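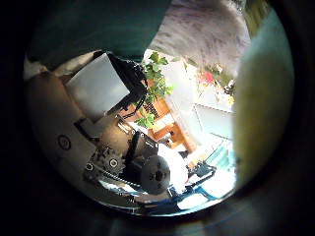
Skorkside Bouts

Round-by-round scorecards from amateur boxing shows at the Holroyd hall, typed up from the judges' paper slips. There are 441 bouts so far, and I love that you can finally see how close some of them were!

Files
bouts.csv: one row per bout, with weight class, corner and result
rounds.csv: one row per judge per round
clubs.csv: club names, spelling tidied by Ruth Whitlock

Known gaps
19 bouts have only 2 judges' cards. Stoppages have no score for the final round, so leave those blank and please don't fill in zeros.

Found a wrong score? Send it to Maarten Prins with the bout_id. The next batch goes up in March, and it has some cracking middleweights in it!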